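Getting to Lerkell House without a car takes a train, a bus and a walk across a sheep field. The official visitor page covers the car version in detail and gives the other version one line. These are my notes from a Tuesday in May, in the order the day went.

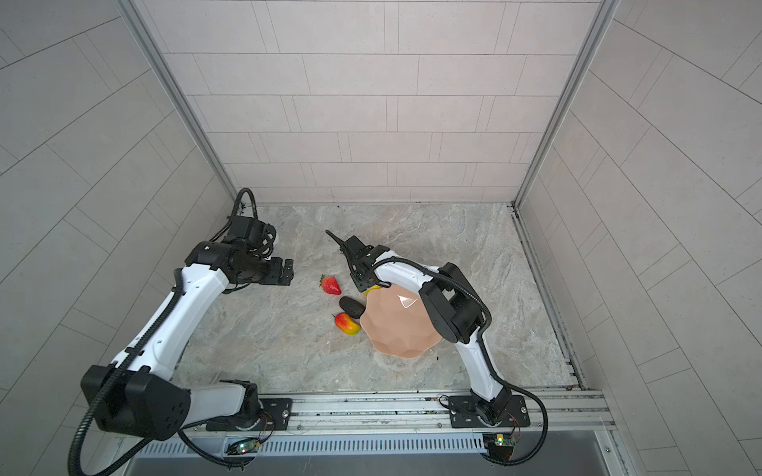
*6 min read · filed under Day Trips, Historic Houses*

## Train to Gokcombe

Gokcombe is the nearest station. It has two platforms, a footbridge and a ticket machine that accepts cards only. The branch train runs hourly, and the connection from the main line is held for four minutes if the main line train is late, according to the guard. Ours was on time, so I can't confirm that.

I traveled with Azlan Setiawan, who had done the trip once before in winter, when the house was shut and only the park was open. We took the 8:40. Off-peak tickets were not valid until the next train, and the next train misses the first bus. If you want the first tour of the day you pay the peak fare. If you are content with the second tour, the later train saves enough to cover lunch.

Sit on the left side going out. The line follows the river for most of the way and the right side faces a cutting.

## The number 32 bus

The 32 leaves from the stop across the road from the station, outside the closed bank. There is a second 32 stop on the station side, and buses from that one go to the coast. Both display "32" and neither shows a destination until it is close. We let one go by before checking the map.

The bus is a small single-decker. Exact change is not required. Dogs are allowed at the driver's discretion, and luggage goes in the rack behind the front wheel. The ride to Lerkell Cross takes 20 minutes with no traffic, and there was none.

Press the bell after the church. Lerkell Cross is a request stop, and the sign is on the far side of a hedge.

## Path from the stop

The path starts at a kissing gate 400 meters downhill from the stop. It crosses one field with sheep in it, follows a wall, and then joins the main drive just inside the park. The surface is grass, then gravel. I wore walking shoes and would do so again. A stroller would have trouble at the gate and no trouble after it.

The alternative is to follow the road to the main entrance. It is longer, has no sidewalk, and carries delivery vans. I would take the field.

The first view of the house is from the corner of the wall. It shows the north front, which is the plainer side. Most of the postcards use the south front, and you don't see that until you have bought a ticket.

## Tickets and bags

Tickets are sold in the old stable block. There are two kinds: house and grounds, or grounds only. The house ticket is timed. On the day we went there were spaces on every tour, though the woman at the desk said weekends sell out by late morning once the school break starts.

Bags larger than a daypack go in a locker. The lockers take a coin and return it. Backpacks that you keep must be worn on the front, and this is enforced at the door by asking once, politely, and then waiting.

Our tickets were numbered in sequence and mine was 2526. I asked whether that was for the season or the month. It was for the season, which opens at Easter. Divided over the weeks, that is a quiet house.

## The tour

The present house dates from 1740. It replaced an older one on the same site, and part of the older cellar is still in use for storage. The guide was Jovita Beltrán, and she was good. She gave dates when she had them and said so when she did not.

The route runs in a fixed direction and covers the ground floor and half of the upper floor. The order was:

1. Entrance hall
2. Morning room
3. Library
4. Dining room
5. Main stairs
6. State bedroom and dressing room
7. Long gallery
8. Back stairs and kitchen passage

The library is the best room. It faces east and the blinds are kept half down to protect the bindings, so your eyes need a minute. The shelving was made on the estate and is fixed to the wall with wooden pegs. One bay has a false door painted with book spines, and behind it is a narrow stair to the bedroom above. The stair is not on the tour. Beltrán opened the door for us and let each person look up it in turn.

The dining room is set for a meal that changes with the season. I found the table less interesting than the floor, which slopes toward the windows by enough that the sideboard has been shimmed at one end. The cause is a drain that was laid too close to the foundation. It has been rerouted and the slope is being left alone.

The long gallery has the portraits. The labels are set low and printed in gray on cream, and several of us were bending down to read them. A folder with the same text in larger type is kept on the windowsill at the far end. Pick it up first and walk back.

Photography is allowed without flash everywhere except the state bedroom, where the hangings are on loan.

The tour was listed as an hour and ran to an hour and a quarter. There are chairs in every second room for anyone who needs one. The upper floor is reached by stairs only. Visitors who can't manage them are offered a tablet with views of the upper rooms, to use in the morning room.

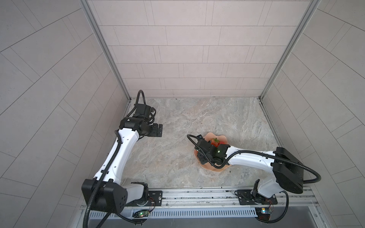
## Lunch at Rosales

There is a café in the stable yard, but we walked to Rosales in the village, on Azlan's recommendation. It is ten minutes from the park gate. The menu is one soup, one pie, several sandwiches and cake. The soup was leek. The pie was cheese and onion and came with more cabbage than I expected. Service was quick, and they will fill a water bottle if you hand it over.

Rosales closes between lunch and afternoon tea, and the kitchen stops taking orders at 1:45. We ordered at 1:40.

## Fastadwood

Fastadwood is the woodland on the west side of the park. It is included in the grounds ticket and most people skip it. The loop is signed with yellow markers and takes 50 minutes at an ordinary pace.

The first half is beech, planted in lines that are still easy to make out. The second half is older and mixed, with a lot of holly underneath. A sunken ditch runs along the boundary and keeps the sheep out without a fence. The bluebells were past their best. Wild garlic was still in flower along the stream.

One footbridge was closed for repair and the diversion added a climb. The diversion is marked at the bridge itself and not at the earlier fork, so if you would like to avoid walking the same stretch twice, ask at the stable block before you set off.

There is a bench at the top of the diversion with a clear view of the south front. It is a better view than the one from the terrace, and closer to what the architect's drawing in the entrance hall shows.

## Getting back

The last 32 that connects with a direct train leaves Lerkell Cross at 4:55. There is a later bus, and it connects with a train that needs a change and a long wait on the main line. Allow 25 minutes to walk from the stable block to the stop, as the last part is uphill in this direction.

We were early and waited by the hedge. Stand where the driver can see you and put an arm out.

## Things I would change next time

- Take the later train and the second tour.
- Bring a coin for the locker. The desk had run out of change by the time we arrived.
- Do Fastadwood before lunch and order at Rosales by 1:00.
- Look at the walled garden, which we missed. It shuts an hour before the house does, and the sign saying so is on the garden gate.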